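Rapport d'avancement du projet Drilero - point de mi-parcours, juin

Bonjour à toutes et à tous,

On m'avait demandé deux pages, je vais essayer de m'y tenir, mais il s'est passé pas mal de choses depuis le dernier point et j'ai tendance à m'étaler. Je reprends dans l'ordre de la convention : la collecte, la qualité des données, l'apprentissage, le budget, et ce qu'il nous faut pour la suite.

La collecte

L'objectif de la période était de 100 démonstrations exploitables de prise en bac. Nous en avons 109 ! J'en suis très contente, surtout quand je repense à l'état dans lequel on était en mars, avec un bras qui se mettait en sécurité à chaque fois qu'il s'approchait d'une paroi. Une démonstration, chez nous, c'est une séquence complète : approche, fermeture des doigts sur un barreau, extraction, dépose à côté. Si l'opérateur s'y reprend à deux fois pour saisir, on garde quand même la séquence, avec une étiquette « reprise ». C'était une demande de l'équipe d'Asberg et je dois dire que j'étais contre au départ (je voulais du propre, du joli, du sans hésitation). J'ai changé d'avis. Les séquences avec reprise sont celles où le modèle voit à quoi ressemble une erreur et comment on en sort, et il en a bien besoin.

Le bac métallique a fini par s'imposer. Nous avions commencé avec un bac en plastique fourni par Cakier, qui se déformait dès que la pince appuyait un peu, et toutes les positions de référence dérivaient au fil de la matinée. Maintenant tout est serré sur la table et ça ne bouge plus. Le revers de la médaille, ce sont les reflets. Un fond gris clair, rayé, qui renvoie la lumière dans tous les sens, ça donne des cartes de profondeur pleines de trous, et il nous a fallu du temps pour trouver un éclairage qui convienne à la fois le matin et vers 16 h, quand le soleil arrive par les fenêtres de l'atelier.

Pour les pièces, on est restés sur les barreaux rouges et verts. Les rouges sont faciles à segmenter. Les verts foncés beaucoup moins, surtout quand ils se retrouvent près d'une paroi, dans l'ombre, et c'est là que se concentrent nos échecs. Le pire cas, celui qu'on appelle « le parallèle » entre nous, c'est un barreau couché presque contre un autre : les doigts n'ont pas la place de descendre entre les deux, et l'opérateur doit d'abord en pousser un. Nous n'avions pas prévu de gestes de poussée dans le protocole initial. Il y en a maintenant, ils sont annotés à part, et je pense que ce sera la partie la plus utile du jeu de données pour les gens qui viendront après nous.

La qualité des données

Chaque séquence est relue par une personne qui ne l'a pas enregistrée. C'est long, c'est fastidieux, et je ne reviendrais en arrière pour rien au monde. La relecture nous a fait écarter 9 séquences, qui ne sont pas comptées dans le total ci-dessus. Dans la plupart des cas, l'horodatage de la caméra et celui du bras s'étaient décalés. Le problème venait du script d'enregistrement, que j'avais écrit moi-même un soir de fatigue - je plaide coupable. Il est corrigé, et un test de synchronisation se lance désormais au début de chaque session.

Autre souci, plus bête : le câblage. Selon la posture du poignet, la boucle de câbles passe devant la zone de prise et cache une partie des pièces à la caméra fixe. Nous avons hésité à tout refaire passer autrement, et puis Zwahlen nous a fait remarquer que la cellule qu'ils comptent équiper aura le même défaut. Alors on laisse comme ça. Le modèle apprendra avec des barreaux à moitié cachés, et la consigne d'annotation précise maintenant qu'on étiquette une pièce dès qu'un bout en est visible.

L'apprentissage

J'avance prudemment, parce que les chiffres bougent encore d'une semaine à l'autre et que je préfère ne rien figer dans un rapport. Disons que sur les barreaux isolés, le modèle se débrouille bien, parfois avec des trajectoires plus souples que les miennes (vexant). Sur les barreaux proches d'une paroi, il hésite, il descend, il remonte. Sur les parallèles, il échoue presque toujours. Les poussées sont arrivées tard dans la collecte et il en a vu trop peu, donc je ne m'inquiète pas encore, mais c'est le point à surveiller pour l'automne.

Nous avons aussi essayé de l'entraîner en retirant les séquences avec reprise, pour voir. Le résultat était moins bon, et l'équipe d'Asberg a eu la gentillesse de ne pas me rappeler mes déclarations de février.

Le budget

Rien d'alarmant. Les heures d'opérateur ont été sous-estimées : on tablait sur des sessions de trois heures, et au bout de deux les gestes deviennent brouillons, ça se voit tout de suite à la relecture. Nous faisons donc des sessions plus courtes et plus nombreuses, avec davantage de temps de mise en route. En face, nous avons très peu dépensé en matériel, et je propose de basculer le reliquat de la ligne « pièces et outillage » vers la ligne « personnel ». Il me faut votre accord écrit pour ça.

Ce qu'il nous faut pour la suite

Je voudrais 5 sessions supplémentaires avant la pause d'été, consacrées uniquement aux poussées et aux barreaux verts. Il faudrait aussi quelqu'un d'autre que moi pour tenir le poste de téléopération. Aujourd'hui la grosse majorité des démonstrations sont de ma main et le modèle a pris mes manies - il attaque tout par la gauche, comme moi. Deux opérateurs de plus, même débutants, nous feraient beaucoup de bien. La formation prend une demi-journée et je m'en charge volontiers.

Enfin, la question du partage des données avec Cakier n'est toujours pas tranchée. Ils aimeraient récupérer les séquences brutes, nous préférerions leur donner la version relue. J'attends votre avis avant de leur répondre, et si possible avant la fin du mois.

Je mets une vue du bac côté caméra fixe, et je reste joignable pour tout le reste. Merci de votre confiance !
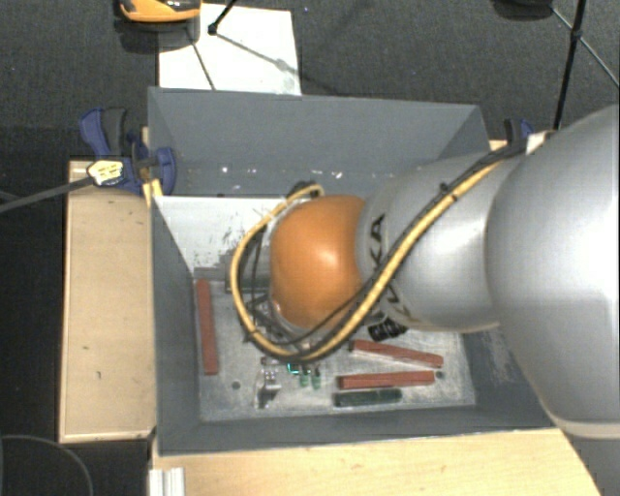 Paloma Wojcik : Merci pour ce point, que j'ai lu d'une traite. Accord de principe pour le transfert vers la ligne « personnel », je vous envoie le formulaire à signer. Pour les sessions supplémentaires, c'est oui également, à condition que les nouveaux opérateurs soient formés avant la première, sinon on aura encore plus de données qui attaquent par la gauche. Côté Cakier, donnez-leur la version relue et gardez les brutes chez nous pour l'instant. J'aimerais par contre que le prochain rapport sépare les résultats par opérateur, même si les effectifs sont petits au début.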